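Teaching a hand to pick up a plug – guide it by hand or drive it remotely?
Posted in Robots and Automation, Brorkum Community Help

Man-sik Ji

Hello everyone, and thank you in advance for reading, because I do go on a bit. Our little makers' group at Barwood has a robot hand with a thumb and fingers, and I've been trying to show it how to pick up the end of a cable and set it down again on a white table. I've been doing it by remote control with a glove, and we have around 100 demonstrations saved so far. I was so proud of them! But when the robot tries it alone, the thumb comes in too early and bumps the plug away before the fingers have closed. Should I throw out what I have and start over by moving the arm by hand, or is there something wrong with the way I'm driving it?

Jordan Hulme

Hi Man-sik, and please don't throw anything out yet! I had very much the same trouble at Usmani last December, and I nearly cried over it. Moving the arm by hand is lovely for big motions like reaching and lowering, and you can feel when you're pushing against something. For the fingers, though, I would stay with the glove. It's awfully hard to bend a thumb and several fingers at once with your own two hands while also holding up an arm – I tried, and I ended up with a sore shoulder and five demonstrations I couldn't use.

What I think is happening is that your own thumb is drifting inward while you reach. Mine did, and I never felt it. It's easy to miss if you're watching from across the table, so play back a few runs through the wrist camera and go slowly. My routine these days goes like this:

1. Start every run with the hand open and wait two seconds before you move. It gives you a clean beginning to trim to.

2. Reach with the fingers relaxed and keep an eye on the thumb. From the wrist it looks enormous next to the fingers, and its tip can hide a good part of what you're going for.

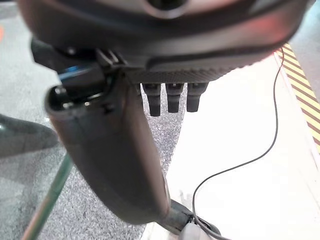
3. Lower first, then close. Let the fingers arrive before you bring the thumb across, and do it a little slower than feels natural.

4. Move the cable between runs. If it always lies in the same curve, the robot will learn that curve and get lost when it changes.

Then sort through your old runs and keep the ones where the thumb waits. I kept more than I expected to, and new ones go quickly once you have the rhythm.

Gollon

Check the glove calibration. Mine was off on the thumb and I blamed my driving for weeks. Redo it every time you put the glove back on, even after lunch.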